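Keeping the width steady: an interview with the weaving manager at Holtex

Holtex weaves narrow cotton tape for the upholstery trade, most of it sold to furniture makers through the wholesaler Cuypers. The weaving manager has run the shed since the company moved from the Granditard site, and spoke to us during the April maintenance stop.

The main complaint from customers, the manager said, is width. "A tape that is half a millimetre over will jam in a folding attachment. The customer blames the attachment first, then the thread, and then rings us."

Most of the variation comes from weft tension. On the older Hindo looms the tension is set by a spring and a felt pad, and the pad wears. "It goes slack slowly. You do not see it in one shift. You see it when you lay a roll from the start of the month beside one from the end."

Pads are now changed on loom hours. The shed logged 3,786 hours on its busiest loom last year, and the first measurable drift appeared at 2,184. Pads are replaced well before that figure, and each loom is checked at 5 points along the first roll afterwards.

Humidity is the other cause. Cotton takes up moisture, and tape measured straight off the loom will differ from the same tape after a night in the store. "We used to measure at the loom and argue about it later. Now the sample rests for three hours and is measured flat, with no pull on it."

The manager was doubtful about optical gauges. One was tried on a single loom and removed. "It read the loose fibres as part of the edge. On polyester it would be fine. On soft cotton you need a steel rule, a flat surface and someone patient."

Rejected rolls are cut down and sold as tying tape, where width matters less.

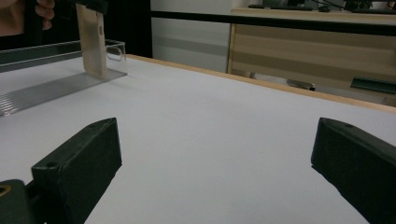 Why is a cotton tape sample left to rest before its width is measured?

Cotton takes up moisture from the air, so the width can change after weaving. Resting the sample lets it settle, and it is then measured flat without tension.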